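Minutes of the Robotics Club Project Meeting, May
Held in the club room, 4.30 pm. Chair: Valbona Vlachou. Minutes: Emon team, whose turn it was again.

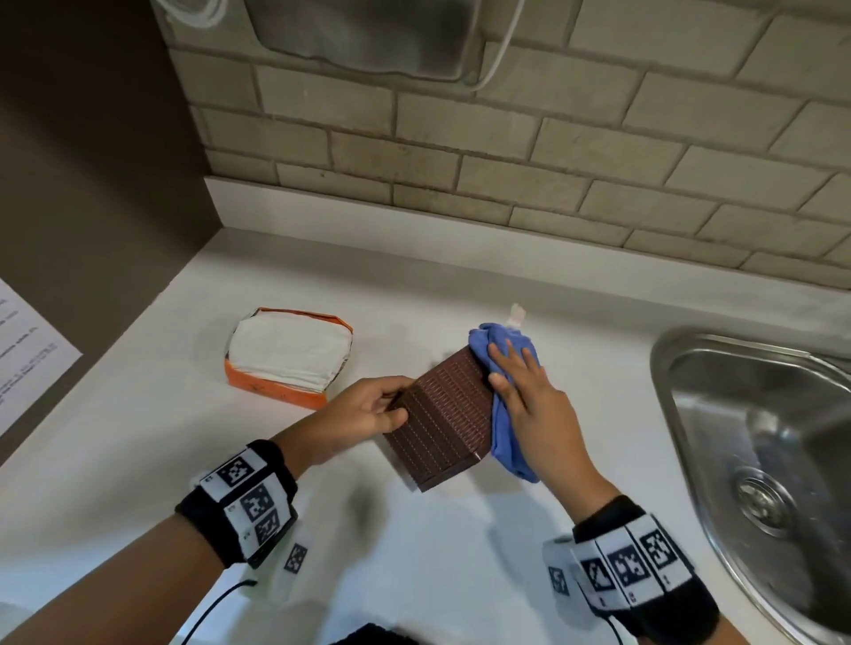 Cloth and basket task at the kitchen counter, marker straps on both wrists.

Present: the Chair, three from the Sidis team (arm and gripper), two from the Emon team (recordings), one from the Bahrami team (software). Apologies from the rest of Bahrami, who had a chemistry practical and sent a spreadsheet in their place.

1. Minutes of the last meeting
Agreed, with one correction. The Sidis arm did not "refuse" to pick up the sponge. Sidis would like it recorded that the arm was never asked properly.

2. Recordings for the wiping task
Emon reported 279 usable clips against a target of 500. The Chair asked what made a clip usable. Emon said both wrist straps had to be in view for most of it and the person had to remember which task they were doing. The second condition has caused more trouble than the first.

The basket is the favourite so far because the slots make it easy to hold. Bahrami's note asks for more variety in how it is tilted, as the software has begun to think all baskets live at one angle. Emon will vary it. There was some discussion of whether people should be told to wipe naturally. Everyone who has been told to wipe naturally has immediately stopped doing so. Agreed to say nothing and just hand over the cloth.

The Chair reminded members that the cloth goes back on the hook afterwards. There was a silence.

3. Wrist straps
Two complaints about straps turning on thinner arms. Once a strap has gone round, the markers face the floor and the clip is no good to anyone. Sidis suggested a strip of foam on the inside. Emon suggested thicker arms. Foam carried.

Cables: please leave enough slack before starting. Anyone who feels a tug should stop and sort it out, and not carry on bravely to the end of the clip. Spare marker squares are in the drawer marked Spare Squares. The drawer marked Squares has batteries in it and the Chair has asked for this to be put right before the next session.

4. Sidis arm
The gripper now closes on a folded cloth in up to 10 tries. Asked whether this was good, Sidis said it was better. A crumpled cloth remains beyond it, and a crumpled cloth is what the recordings mostly have. Bahrami's spreadsheet has a column headed "cloth state" with the single entry "yes". Bahrami's representative will find out what that means.

The elbow joint squeaks. It was agreed that this is not urgent, although the people at the next bench may see it differently.

5. Wana Cup
Entry form received. The rules allow 11 minutes for each team, including setting up, and setting up took us longer than that at the last practice. Valbona proposed that we practise setting up on its own, with a stopwatch and no robot, until it is dull. Agreed.

The form also asks for a team name. Four were put forward and all were voted down, one of them by the person who had suggested it. Left for next time. The form can go in without a name but the Chair would rather it didn't.

Sidis asked if we could enter the sorting round as well as the wiping round. The Chair asked if Sidis had a robot that sorted. Sidis withdrew the question.

6. Any other business
The laptop with the sticky space bar is still being used to name files, so several clips have names that are one long word. Emon to rename them by hand.

A request for biscuits at meetings was supported by all present - nobody offered to bring any.

Actions
Emon: continue recordings, vary the basket angle, rename files.
Sidis: foam for both straps, oil for the elbow, one attempt at a crumpled cloth before the next meeting.
Bahrami: explain "yes".
Valbona: entry form, stopwatch, drawer labels.
All: cloth on hook.

Meeting closed at 5.40 pm. Next meeting same room, same time, Sidis to take the minutes.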